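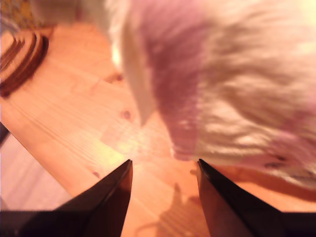 4.2 Folding striped cloths

1. Lay the cloth on a clear part of the wooden table.
2. Smooth the creases from the middle towards the hem.
3. Fold in half along the stripe, then in half again.

Note: Cloths that remain creased after folding should be placed in the pressing pile.

4.3 Drawstring bags
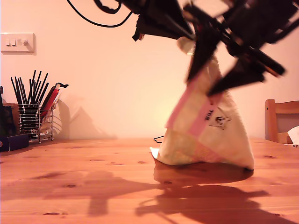 Kartini Chong
Linen Stores Supervisor, Loromura

4. Stand the bag upright on its base and draw the neck closed.
5. Tuck in any loose fold at the bottom corner.
6. Enter the bag in the stores register under shelf 28.

Caution: Do not lift a filled bag by the cord alone.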